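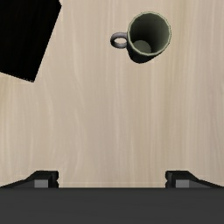 Progress report to Hindero: rules for simulated grasping trials
Work package 3, period ending April
Prepared by Edith Ospina, Detside

1. Purpose of the work package

The grant asks Detside to write a set of working rules for grasping trials run in simulation, so that results from one site can be compared with results from another. The rules cover scene set-up, start conditions, scoring and record keeping. They do not cover safety around physical arms, which stays under the Cuadros site procedure.

2. Work done in the period

The draft now holds 17 rules, up from 11 at the last report. Kevin Pacheco wrote the section on scene set-up and Begoñe Bermúdez the section on scoring. Both have been through one round of comment at Nornar.

The reference scene for household items is in place. It uses a pale wooden tabletop, a dark green mug standing upright with its handle to the left, and a plain black object in the upper left corner of the wrist view. Lighting is even. At the start of a trial the gripper is open, holds nothing and has clear tabletop between it and the mug.

Three rules were changed as a result of trial use:

Rule 4 (start state). The fingers must both be visible in the wrist view at the first time step. The earlier wording only asked for an open gripper, and two sites read it differently.

Rule 9 (secondary objects). Any object that is not the target must be listed in the scene file, including objects only partly in view. Contact with a listed object is recorded as a separate event and does not by itself fail the trial.

Rule 12 (handled items). For mugs and jugs, the record must state whether the grasp was on the handle, the rim or the body. A lift counts as complete only if the item is still held at the end of the hold period.

3. Check against the rules

Yeison Paucar ran 1000 trials under the draft and passed the records to Fredy Mosquera for a blind check. Of these, 73 were returned with an incomplete entry. Most lacked the grasp location required by Rule 12 – the field was optional in the logging tool and has since been made compulsory. The remainder had a missing scene file version.

4. Open points

The length of the hold period is not agreed. Nornar prefers a longer hold than Detside does, and the two values give different pass rates for rim grasps.

Surface friction is still set by each site. A common value for the tabletop is needed before results are pooled.

5. Next period

Issue the second draft to both sites. Repeat the blind check with the corrected logging tool. Add a reference scene with the mug on its side. Spending is within the approved budget and no change to the end date is requested.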